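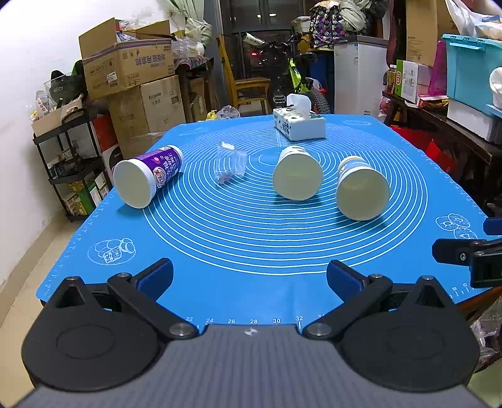

Progress report to the Gallix Fund: Community Baking Courses in Lovov

Last updated: 2019-04-26

Dear colleagues of the Fund,

With this report I want to inform you how the second half year of our baking courses has gone, and how we have used your grant. The financial table was sent separately by Stamatia Liapis.

Courses and participants

In this period 87 people registered for the evening courses and 26 of them asked to continue in the advanced group, where we teach sourdough and laminated dough. The beginners' course has stayed as it was in the proposal: six evenings, two hours each, in the hall on Bogale Street. The advanced group is longer – nine evenings – and it finishes with one full morning in the Ekell bakery, where participants can see how a deck oven is loaded.

We had planned to hold the advanced group in two languages. This was more difficult than we expected. The recipes were translated in time, but words such as "proofing" and "folding" were understood differently by different people, and the first evening went slowly. After this the teacher prepared a short word list, which we now give out together with the apron.

Equipment

The two used mixers were bought in the first month. One had to be repaired and was missing for three weeks, so the groups kneaded by hand. Some participants told us they preferred it, and we have kept one hand-kneading evening in the program. The scales are accurate and easy to clean. The small oven in the hall is still the weakest point, because it bakes darker on the left side and the trays must be turned in the middle of baking.

Money

From the amount for materials we have spent 1,849 euros until now, against 2,156 planned. The difference comes mainly from flour, which the mill sold to us at the price for schools. We ask for your permission to move the rest to the repair of the oven door. If this is not possible under your rules, we will use it for flour in the next period.

Changes in the team

Atieno Rweyemamu has taken over the beginners' course. She has also rewritten the page about food allergies, which was too short before. We are still looking for a second person for the advanced group – two candidates have visited a class, and we hope to decide before the summer break.

Next steps

The courses stop in August, when the hall is closed. Before this we would like to hold an open evening, with bread from both groups, and you are of course invited. We will also send the new questionnaire to former participants, asking if they still bake at home and what they find hard. The answers will be in the final report, with the receipts for the oven if the change is approved.

Subscribe to our newsletter for course dates and recipes. You can unsubscribe at any time.

© 2019 Lovov Community Baking Courses | Contact | Back to top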